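Subject: Re: [teleop-list] Handheld grippers or headset for kitchen tasks?
From: Wilma Guthrie

Hello Nima, and hello everyone,

Sorry for the slow reply – I wanted to get through our June sessions at Trultska before I said anything, and then of course June ran on rather longer than June should.

On [the list] Nima Taheri wrote:

> We have to collect 200 demonstrations of a toaster oven task (door, food, plate) and can't decide between the headset and a pair of handheld grippers. Which would you start new people on? And how long before their recordings are worth keeping?

I'd start them on the handheld grippers, and I say that as somebody who argued for the headset all through last winter. With the headset there is a good deal to learn before you ever get near the food. You have to settle the fit, find where your hands have got to, and get used to the arm lagging a little behind you. Pouran Ranjbar wrote our starting notes and they run to 14 steps, most of them to do with the headset itself. Lovely notes, but people's faces do fall when they see the second page.
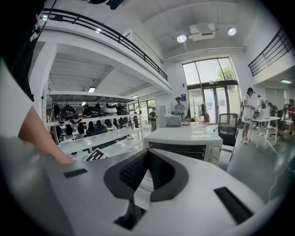
Should a new person practise before any of their recordings are kept? We let everyone have one whole morning that goes straight in the bin, and we tell them so beforehand, which seems to relax them no end.

As for the grippers, the main thing I'd pass on is to slow down at the moment of closing. People are so used to their own fingers that they snatch at things, and a snatch is very hard for the robot to copy later. I ask them to come in, stop for a breath, close, stop again, and only then lift. It feels daft for the first hour! Bread is the worst for it, and anything smooth and rounded like our toy aubergine comes a close second. Keep the markers on the grippers turned where the cameras can find them too, because a wrist rolled right over will lose you the track, and you may not find out until the evening.
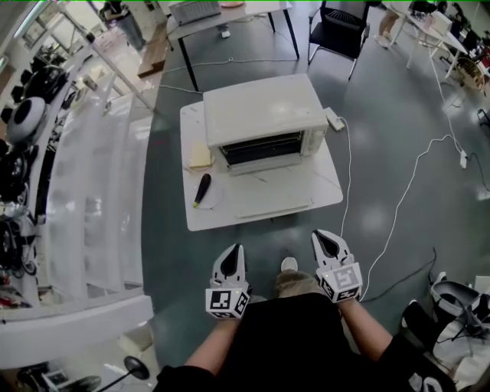

Hortensia Zapata wrote back to me on an earlier draft of this that she would move the food to a new spot after every single go, even when it is a nuisance, as her group at Stemitz recorded 700 with the plate in one place and ended up with a policy that could only manage the plate in that place. I'm sure she's right, and I wish we had been stricter about it in the spring.

Where I'd still reach for the headset is anything that depends on what the real arm can and can't reach. A person with handheld grippers will cheerfully lean in and bend an elbow in ways our arm never could, and you have to throw those out afterwards. We do the first batch by hand and then a smaller one by remote control to tidy up the awkward corners – opening the door from the side, mostly.

If Tahmineh Tehrani is still reading the list, I'd love to know whether the Trondel people ever sorted out their glove trouble.

All the best, and do shout if you'd like a copy of Pouran's notes,

Wilma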